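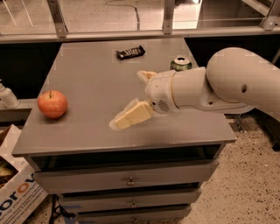

Resetting the gripper after a pad change

6th January

The right arm on the Simow had been closing late since before the break. It would come down over the can, stop where it was told to stop, close, and leave a gap on one side that the force reading did not account for. I had been correcting for this in software, which is a poor habit, and the correction had grown to the point where the left and right arms no longer shared a config file. Yesterday I took the pads off and did it properly.

These are my notes. They apply to the two-finger gripper with the short upper finger and the long lower one. If you have the symmetrical version, the pad procedure is the same but the zero position is different, and you should look it up.

Starting point

The counter had 3,695 closing cycles on the old pad. The Begay sheet that came with the gripper gives no replacement interval. It says to replace when worn. The pad on the lower finger had gone hard along the front edge and had a shallow groove where the can rim sits. Pressed with a fingernail, a new pad recovers at once. The old one kept the mark.

Removing the pad

Power the arm down at the base, and wait for the wrist brake to click before letting go of the forearm. Open the fingers fully first, while there is still power to do it. I forgot this the first time and had to bring everything back up.

The pad wraps the inner surface of the lower finger and is held with adhesive. Peel from the tip toward the housing. It came away in two pieces. The residue took isopropyl on a cloth and most of the time I spent on the whole job. Do not scrape it with metal. The finger material is softer than it looks, and I have a scratch on the left arm's finger from May to prove it.

Keep the alcohol away from the vent on the underside of the housing. I put masking tape over the grille and took it off again before powering up. While the tape was in my hand I ran a dry brush over the slots. There was lint in them.

Fitting the new one

I buy pad material as a sheet from Pollwood and cut it to a paper template. Cut it slightly long and trim after it has been pressed down. Leave no overhang at the tip, or it drags on the table during low approaches and lifts within a day. Clamp it lightly between two strips of card and leave it alone. I gave it 16 hours. The adhesive label asks for less, but I had nothing else scheduled on that arm.

Zeroing

This is where the late closing came from. The pad thickness is part of the finger zero, and whoever last did this job (me) had fitted a thicker pad and never entered the change. The order that works:

Clear the stored finger offset.
Close slowly, at the lowest force setting, until the fingers touch.
Store that position as closed.
Open fully and store that as open.
Cycle the gripper 6 times with nothing in it and read the closed position again.

If the last reading has drifted from the stored one, the adhesive is still moving and you need to wait longer. Mine had not drifted. The stored closed position came out at 745 encoder counts, against the value I had been faking in software, which I have now deleted.

Table height

With the finger zero correct, the table height has to be checked, as the two had been hiding each other's errors. The work surface is the flat top of a gray drawer cabinet. It does well enough: matte, so the wrist camera does not pick up glare, and heavy once the drawers are full. The drawers must be pushed right in. A drawer left out changes how the arm planner sees the front edge, and it will refuse paths that are perfectly good.

Bring the lower finger down until the tip is just clear of the surface with the fingers open. Check it at the front, at the center and at the back. I had a small error toward the back, corrected with a shim under the rear foot of the cabinet. Then save the plane.

Test objects

I use an apple, a candy bar and a soda can. The can is the one that shows up bad finger alignment, being smooth and easy to tip. The candy bar tests low approaches because it lies nearly flat, and the wrapper shifts if the pad touches it early. The apple will forgive almost anything and is mainly there to check the open width. Change the apple now and then.

Order matters a little. I run the candy bar first on a new pad. If the table plane is wrong, I want to find out with something soft under the finger.

Still open

The wrist on this arm has a faint tick when it rolls past the halfway point. It does not show in the position log. Bridmont sells a replacement bearing, but I am not going to open the wrist for a noise. The left arm gets its new pad next, from the same sheet, with the thickness written on the template this time.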